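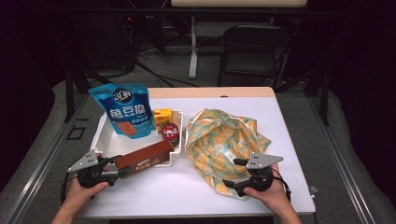
Snack Packing for One Tray: A Project Report
Amparo Cantero
Everyday Design Studio, Erndale
Monday, July 22, 2024

Background

The assignment asked us to improve a small household task that people already do badly. I chose packing a snack tray, which I have done badly since childhood. My first proposal was to reorganize the whole pantry in the shared kitchen at Grarnham. My roommate Cao read it and asked me to pick something with fewer legal consequences, so I got one tray and one cloth.

The question was simple enough. Can a mixed set of packaged snacks go on a shallow tray so that a person can carry it to another room, put it down, and find what they want without knocking anything over?

Materials

Shallow white plastic tray with raised sides
Blue stand-up pouch of fish tofu (魚豆腐)
Small yellow drink carton
Short round cup with a red lid
Long brown box
Cloth for wrapping
White table

The budget was $20. I went over by 2 dollars and have been told this will be reflected in my grade.

Method

I tried several arrangements over the course of May and kept notes on each. The order that worked best was tall things first, at the back. The pouch went in the back left corner, where the tray walls could hold it on two sides. A stand-up pouch will stand up, as advertised, right up until somebody walks with it. The carton went next to it on the right and the cup in front of the carton.

The brown box was the problem all along. Laid straight across the front it wanted more room than the tray was willing to give, and laid at an angle it rested on the front lip and stuck out like a diving board. Standing it on end made it the tallest thing on the tray and also the first thing on the floor. In my final layout it goes in last, along the front, with one end allowed over the lip. I do not love this.

The cloth stayed off to the side until the tray was full. In early trials I spread it underneath, and every adjustment to the snacks also adjusted the cloth. Later I tied it over the top, which held everything nicely and meant nobody could reach the fish tofu without untying a knot.

Results

With the back-to-front order, the tray made it down the hallway to the Wuteck lounge with the pouch upright. The cup did not slide, partly because the carton behind it had nowhere to go either. The box shifted every time. Cao, serving as test user, found the drink right away and then ate the fish tofu before I had finished writing down the time. That trial is recorded as incomplete.

Discussion

A wider tray would fix most of this, and my instructor pointed that out in the first week. I still think the order of packing matters more than I expected, and that low items in front make the whole thing easier to read at a glance. If I did it again I would measure the box before buying the tray. I would also buy two pouches.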